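Saragih House Supported Accommodation
Bedroom and Linen Safety Checklist, with Comments

Form 2048, Room 6
Date of inspection: 2021-03-18
Completed by: Borghild Sæther, Residential Standards
Previous inspection: October

Ratings used on this form: Satisfactory (S), Attention required (A), Not applicable (N/A). Any item rated A must carry a comment. Comments on items rated S are optional but are encouraged where the condition of an item has changed.

Part 1. Access and floor

1.1 Door opens fully and latches. S
1.2 Clear path from door to bed, minimum 75 cm. S
Comment: Measured at the narrowest point, beside the wardrobe. The chair noted in the previous report has been moved to the window.
1.3 Floor covering secure, no lifting edges. A
Comment: The carpet strip at the threshold is lifting at the hinge side. Temporary tape has been applied. A work order has been lodged with Katska Maintenance.
1.4 Cords and leads kept clear of walkways. S

Part 2. Bed frame and mattress

2.1 Frame stable when pushed from side and foot. S
2.2 Castors locked or removed. S
2.3 Slats complete and seated. S
Comment: One slat replaced following the previous inspection. The replacement is the correct length.
2.4 Mattress free of tears and exposed springs. S
2.5 Mattress protector fitted and fastened at all corners. A
Comment: The elastic at one foot corner has lost its tension. The protector is to be replaced from stock.

Part 3. Bed linen and coverings

3.1 Bedspread of suitable weight, and hem clear of the floor. S
3.2 Sheets of correct size and free of holes. S
Comment: Checked by hand along both hems. Staff are reminded that sheets with frayed hems are to be withdrawn and are not to be returned to the linen cupboard.
3.3 Bed made up in accordance with the posted procedure. A
Comment: The white sheet was on top of the orange bedspread at the time of inspection and had not been tucked. The bed is to be made up again before the room is released.
3.4 Pillow and pillow cover in serviceable condition. S
Comment: The floral cover is the resident's own and may remain in use. It should be smoothed and the pillow squared to the head of the bed when the bed is made. 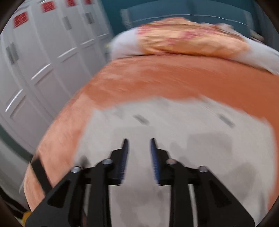 Item 3.3: white sheet lying over the orange bedspread, with the patterned pillow at the head of the bed.

3.5 Personal linen labelled and entered on the resident's property list. A
Comment: The bedspread is entered. The pillow cover is not. The key worker is to amend the list.
3.6 Laundry instructions available for coloured items. S
Comment: Coloured bedspreads are to be washed separately from white sheets. The Gastari laundry service has been given the same instruction in writing.

Part 4. Heating, lighting and electrical

4.1 Heater guard fixed and bedding kept clear. S
4.2 Bedside lamp tagged and in date. S
4.3 Electric blanket present. N/A
4.4 Smoke alarm tested. S
Comment: Alarm sounded on test. Battery replaced as a matter of routine.

Part 5. Call point and bedside

5.1 Call point within reach of a person lying down. S
5.2 Call point answered on test. A
Comment: The call was answered, although the panel displayed the wrong room number. Referred to Kudelness Systems for correction. Night staff have been advised in the meantime.

Actions arising

Item 1.3: Katska Maintenance to refix threshold strip.
Item 2.5: Housekeeping to replace mattress protector.
Item 3.3: Housekeeping to make up bed in the correct order.
Item 3.5: Key worker to amend property list.
Item 5.2: Kudelness Systems to correct panel display. Priority.

General comment

The room is in fair order. Items 2.5 and 3.3 can be dealt with in one visit and should be closed before a resident next sleeps in the room. Item 5.2 must be retested by a staff member who was not present at the first test, and the result entered on this form.

Signed: B. Sæther
Copy to: House Manager; Housekeeping; Room 6 file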